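Driveron Two-Arm Bench Kit: Frequently Asked Questions

Last revised 10/11/21. Applies to kits with firmware branch 4 and later. Owners of earlier kits should read the upgrade note under Software first.

GENERAL

What is in the kit?
Two arms, two parallel grippers, two wrist cameras with brackets, two control boxes, one head camera with mast, power supplies, and the cable set. The table, the host computer and the network switch are not included. The Vidau software license covers one host.

What is the kit meant for?
Recording and replaying tabletop handling tasks: picking, placing, sorting, pushing, opening boxes, folding small cloth items. It is sold to labs and product teams that need repeatable two-arm data on ordinary objects. It is not rated for production use and has no guarding of its own.

Can I buy a single arm?
Yes. The single-arm kit uses the same controller and can be expanded later. The second arm must be calibrated against the first on your own table, so allow a working day for the change.

How does the Driveron kit compare with the Correa bench?
The Correa bench ships with its own frame and a fixed camera position. Ours clamps to a table you supply, and the mast can be moved. If you need identical geometry across several sites, the fixed frame saves setup time. If the bench will be rearranged often, the clamped version is easier to live with.

INSTALLATION

What kind of table do I need?
A flat, rigid top with enough depth for both bases along one long edge. Two tables pushed together will work if they are bolted or strapped. A seam is acceptable inside the work area as long as the height difference is less than the thickness of a credit card. Larger steps will catch a fingertip on low approaches and trip the force limit.

Does the surface color matter?
Somewhat. Matte, light surfaces give the head camera the most even exposure. Glass and polished metal cause depth dropouts. Do not use a patterned tablecloth.

How far apart should the bases be?
Use the spacing template in the box. Wider spacing gives more room for large items but shrinks the zone both grippers can reach. After moving a base, run the full two-arm calibration again. The quick check will pass on a shifted base and should not be relied on – this is a known fault and is listed in the release notes.

Where does the network cable go?
From each control box to the switch, and from the switch to the host. Do not use wireless for control traffic. Leave slack at the elbow, and route spare length outside the reach of the arm. Cables hanging from the wrist should be tied at the two points marked in the manual, with a loop large enough for a full wrist turn.

GRIPPERS AND CAMERAS

What can the grippers hold?
Rigid and semi-rigid items up to 301 g at full arm extension, more when the arm is folded. Opening width is set in software. Flat items lying flush on the table are difficult with the standard fingers; order the thin fingers if your task includes cards, mats or sheets.

Do the wrist cameras need focusing?
No. Focus is fixed at the factory. Check that the bracket screws are tight every week in regular use. A loose bracket shows up as drift in the recorded hand-eye offset well before it can be felt by hand.

OBJECTS AND TASKS

Which objects should we start with?
Use a mix of shapes and stiffness. A usable first set has a couple of printed cartons, something soft and bulky, a plain foam block, a flat mat, and one item with a strap or cord attached. Two cartons of the same design are worth including, as they expose errors in instance tracking that mixed packaging hides. Leave space between items for the first sessions.
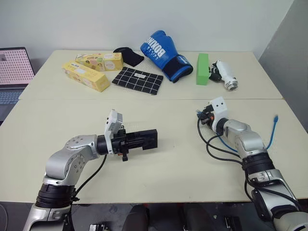
Soft items deserve more attempts than rigid ones. A glove or pouch changes shape each time it is set down, so the grasp point has to be chosen again on every trial. Straps and cords should be recorded both gathered and spread out.

How many recordings does a task need?
It depends on how much the layout varies. Our reference pick-and-place task was recorded 1,678 times over two benches. Many customers see usable replay at around 301 recordings when positions vary only within a marked square.

SOFTWARE

Can I use my own planner?
Yes. The Vidau interface accepts joint targets or gripper poses. The Brenamov planner plugin is supported but licensed separately. Mixed control – one arm on your planner, one on ours – works from firmware branch 4 on.

I have an earlier kit. Can it be upgraded?
Both control boxes must be updated in the same session. Export your calibration files before starting. They are not carried over.

SERVICE

What does the warranty cover?
Arms and control boxes for two years. Fingers, cable ties and wrist cables are wear parts.

Who do I contact?
Bench kit support is run by Precious Maglaya. Include the serial numbers of both arms and the last log file. Requests without a log go back to the sender. The support desk is closed for stock count during the last week of March.

Related items
Thin finger set for parallel gripper
Wrist cable replacement, pair
Driveron single-arm kit
Vidau additional host license
Brenamov planner plugin: setup notes
Two-arm calibration board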